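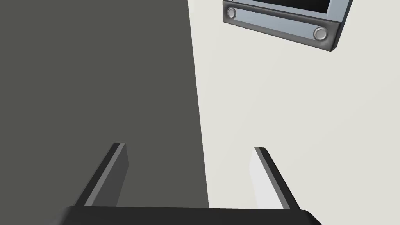

How many times do you have to show a machine the same thing before it learns it? Two hundred, in our case, and after that it got worse.

I was the junior half of the Flodis study, and the senior half had gone to Unosley in May to give a talk about how well it was going. My instructions were to take the policy up from 200 demonstrations to 300, rerun the evaluation in simulation, and send along one more bar for the bar chart. The bar was expected to be taller than the one next to it. A space had been left for it on the slide.

I ran it overnight. By morning the bar was shorter.

I did what any trained scientist does with an unwelcome number, and blamed the random seed. I changed the seed. The bar got shorter still. I changed it back, apologized to it, and went to get coffee from the machine on the second floor, which takes your money on the first demonstration and has never needed another.

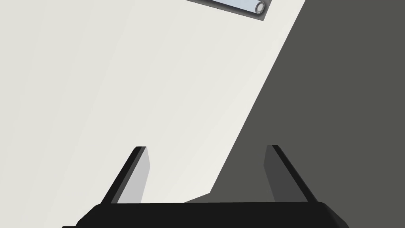
The trouble with simulation is that you have no one to blame. There is no dust in there. The lights don't flicker and the cable doesn't snag. If the arm stops short and thinks about its life, it is doing so because of something you typed, and in this case because of something I had demonstrated, at night, with a controller in one hand and a sandwich in the other.

So I went back through the last hundred demonstrations, all mine. In episode after episode I reached out, stopped, waited, and then went on. The waiting was the sandwich. The policy had studied me closely and concluded that hesitation was part of the job.

I cut the pauses out with a script called Tam, 3 lines long, and started everything again. It had 3,857 trials to get through. Around four in the morning a message came from Unosley asking where the bar was.

I typed that the result was interesting. Then I stopped, waited, and went on to the next sentence.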